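Bornodton Automation Short Course
Handout 4: Choosing a gripper, or at least ruling some out
Revised 28/12/2024

Before you start

You will need Handout 3, a pen, and the scoring sheet you were given at the door and have probably already put a mug on. If you missed the last session, read the part about approach angles first. The rest will make sense afterwards, or as much sense as it made to everyone else.

4.1 The task

Catalogues test grippers on cubes. Cubes are lovely. They have flat sides, they stay where you put them, and very few people keep one in the kitchen. Our comparison uses a tray of condiments instead. The jars and bottles differ in height, width and grip, and the tray has a rim and dividers for the fingers to hit on the way in.

We compare two sets of fingers, which the Dikusgate stores list calls Arberg and Bălan. Arberg is the stiffer of the two. Bălan gives a little, and costs 243 pounds a pair, so please don't find out how much it gives. 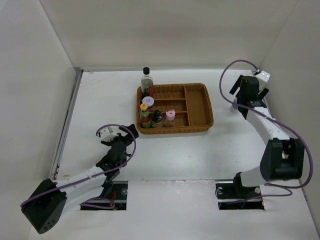
Fig. 4.1. The two-arm cell with the condiment tray at the back of the table.

Each arm has a camera at the wrist and will happily reach into the other's space if you let it. The controller does not regard this as its problem. Agree which arm owns the tray before you press anything, and park the other one.

4.2 Small flat things

Fingers that cope with a bottle can still make a fool of you over something thin. For a disc, the usual choice is between pinching the two faces and pinching the rim. Faces give you more contact, but only if you can get a finger behind the thing. Rim to rim leaves the face clear for inspection and gives you very little metal to hold on to.
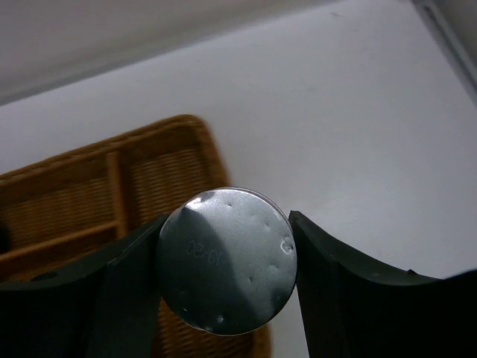
Photo: Bornodton Automation Short Course, wrist camera

With a disc held upright by its left and right edges, the lettering may end up at any angle. "13/20" on this one is upside down to the camera. If your job involves reading labels, plan a turn after the pick, and remember that shiny metal throws glare back at you from wherever the lamp happens to be.

Things to write down for every rim grip:
- closing width, commanded and reported (they will differ)
- force setting
- whether the part turned when you lifted it
- what you changed since the last attempt, including the thing you are sure doesn't matter

4.3 Getting in among the jars

Most failed picks in a crowded tray are lost before the fingers close. You need room for the jar plus the thickness of both fingers, and the neighbours were not asked to leave any. Come in from above where you can. Where you can't, open only as far as the jar requires.

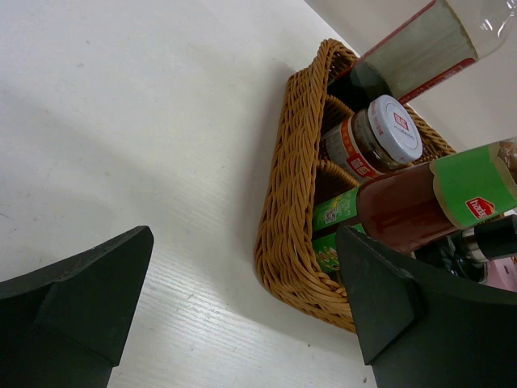
Lids are tempting because they are round and easy to find. A lid grip is fine for a short jar with the top screwed down. On a tall bottle it puts all the weight a long way below the fingers, and the bottle will swing like a pub sign if you move off at full speed. Start at speed setting 8 and work up. Setting 100 exists mainly for the brochure.

Clear plastic deserves its own warning. Depth cameras tend to see through it, round it, or both. Use the label or the cap as your target and check the height by hand.

4.4 For next time

Run the same pick with both sets of fingers and bring the log. Last December's group handed in 2206 lines with the gripper column left blank, and the comparison was shorter than planned. Please save the file under your bench number.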